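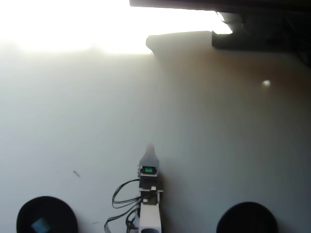
White tabletop, strong light at the far side.

Zunthorpe Family Film Night
Room Safety Checklist, Wudside Hall
November 2021
Checked by: Chin-lung Chu
Comments reviewed by: Pei-shan Yip

Ratings: OK, Fix (before doors open), Watch (may open, recheck at intermission), N/A.

1. Exits and capacity

1.1 Front doors open fully and stay open on the hold. OK.
1.2 Side exit unlocked from inside. OK. The push bar is stiff at the left end. Works on first push if pressed in the middle.
1.3 Exit signs lit with house lights off. OK. The side exit sign reflects on the screen. Do not cover it.
1.4 Posted limit for the room is 100, children and babies included. OK. Door count to be kept on the clicker, not on the ticket stubs. Stubs were not issued to under-threes in July and the total was wrong.
1.5 Floor area on the hall plan is 945 square feet. Matches the plan by the door. The stage is not part of this figure and may not be used for seating.

2. Seating and floor

2.1 Center aisle clear from screen to front doors. Fix. Two beanbags in the aisle at the third row. Moved to the side wall. Rechecked, OK.
2.2 Folding chairs locked open. Fix. One chair in the back row will not lock. Tagged and taken to the closet.
2.3 Floor mats flat, no curled corners. Watch. The blue mat lifts at the corner nearest the side exit. Taped.
2.4 Blankets and sleeping bags kept to the front mats. OK. Families to be told at the door.
2.5 Floor dry at kitchen hatch. OK.

3. Projector, screen and sound

3.1 Projector (Nukum) on its stand, stand brakes on. OK.
3.2 Vents clear on both sides. OK. Keep coats off the stand. The unit shut itself down in July with a scarf over the intake.
3.3 Screen (Yang, tripod type) feet fully spread and weighted. Fix. Only one sandbag found. Second one located behind the piano. Rechecked, OK.
3.4 Extension cord, 20 feet, no cuts or pinches, taped along its full length. OK. One cord only. Do not join a second cord to it. If the stand has to move back, use the rear outlet.
3.5 Speakers on the floor or strapped. OK. Left speaker is on the floor behind the screen. It buzzes slightly at high volume. Not a safety item, noted for Pei-shan.
3.6 Volume checked from the front mats. OK. Set lower than for the adult showings. Leave the dial at the tape mark.

4. Snacks

4.1 Popcorn machine on a level surface, out of reach from the customer side. OK.
4.2 One adult at the machine whenever it is switched on. OK. Rota posted inside the hatch. The second half is blank and needs a name.
4.3 Allergen card displayed. Fix. The card still listed the old oil. Rewritten and put up.
4.4 Drinks in lidded cups. Watch. One sleeve of lids left. If they run out, water only on the mats.
4.5 Whole grapes and hard candy not sold. OK.

5. Children

5.1 Each group of children has a named adult in the room. OK. Dropping off and leaving is not allowed, birthday parties included. One party is booked with 2 adults, both names on the door sheet.
5.2 Restroom hallway lit for the whole film. OK. The switch is outside the restroom door and gets turned off by mistake. Tape over it.
5.3 Kitchen door closed and latched. OK.
5.4 Film rating shown on the door poster. OK. There is a loud storm sequence early on. Pei-shan asks that this be mentioned in the welcome.

6. First aid and fire

6.1 First aid kit at the hatch, sealed. Fix. Seal broken, no small adhesive bandages. Restocked from the office kit. Replacement seal on order.
6.2 Extinguisher by the kitchen door, gauge in green. OK.
6.3 Flashlights, one at each exit. OK. Batteries changed.
6.4 Cell phone signal in the hall. Watch. Weak near the stage. Calls should be made from the front step.

Reviewer comments (P. Yip)

Items 2.1 and 3.3 also came up in July. Sandbags to be stored with the screen from now on, both in the same bag. Item 4.2 must be filled before the popcorn machine is turned on for intermission. No objection to opening.

Result: open, with 2.3, 4.4 and 6.4 on Watch.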